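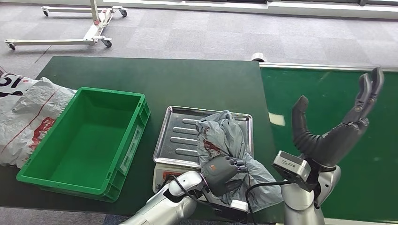 *Bagging station: crate to the left, scale in the middle, one hand on the bag and the other held open.*

# Writing station rules for a two-armed robot that handles bags

When we set up the weighing and bagging cell at Grusby, I wrote the rules for it in one afternoon and was terribly pleased with myself. Then I spent most of May rewriting them! What follows is the way I'd go about it now, in the order I'd do it, and I hope it saves you a few evenings. You'll want a printed floor plan, a marker, and whoever is going to run the station day to day (in our case Ismael Meireles, who has more patience than I do).

## 1. Give every object a home

Start with the table, before you touch any software. Decide where the crate goes, where the scale goes, and where bags wait their turn, and write those three spots down in plain words that a new person could follow. Keep the scale where both arms can reach it without crossing. We allow 12 mm of drift on the crate, and past that the operator stops and sets it back by hand.

Soft things need a rule of their own. A bag draped over the side of a weighing tray may be resting on the table as well, and then your reading is no good to anybody. Our sheet says: *no reading is recorded until the hand has let go and the whole bag is on the tray.* Put that one in bold if your sheet allows it.

## 2. Write the grip rules

Film and woven sacks behave so differently that I'd give them separate lines on the sheet – we tried one rule for both and kept going back to fix it. For each material, write down:

- which hand takes it
- how far the fingers close
- what counts as a bad grip
- what the operator does about a bad grip

That last line is the one people skip. Ours says to pause, open the hand from the pendant, lift the material away and start the cycle over. Never tug on a sack while the fingers are closed, even when it looks like it would slide right out.

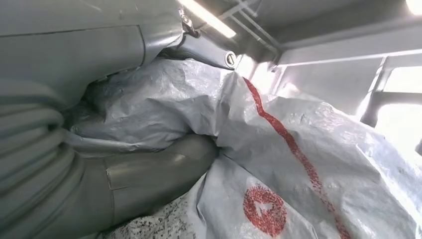
**How often should the grip settings be checked?**

Every 200 cycles, plus any time you switch to a different bag material. Write the cycle number on the sheet when you do it, so the next person isn't guessing.

## 3. Set the stop and approach rules

Keep these short enough to read standing up. We have 6 of them on a card by the door, and the first is that both arms must be stopped and the operator must be holding the pendant before anyone leans over the table. The Rimia site copied our card and added a line about long sleeves, which I promptly stole back.

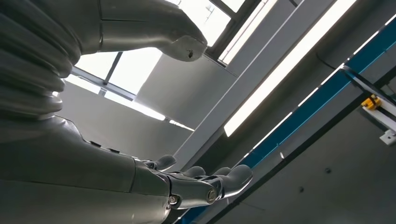
Inspection is the part of the rulebook I put off longest, and I'm a little embarrassed about that. Do it at the start of each shift with the power locked out, and work from the body outward so you don't lose your place: sleeves first, then casings, then wrist, then fingers. On the ribbed sleeves, look down into the folds, where grit likes to settle. At the hand, look closely at the round bolts on the finger joints, and put a paint mark across each one so you can tell later on if it has turned. Finish with the fingertips, and wipe them down before you sign.

## 4. Keep the log dull

Date, cycle number, material, what happened, initials. The Quintana station got to cycle 2,114 before anybody noticed that two shifts were using different words for a dropped bag, and sorting that out took me a good long while and a lot of coffee. Agree on the words first and print them at the top of the page.

Once the sheet has been in use for a couple of weeks, sit down with the operators and read it aloud together, crossing out whatever they've stopped doing and asking them why. Then print the new version, take down the old one, and put the revision date in the corner.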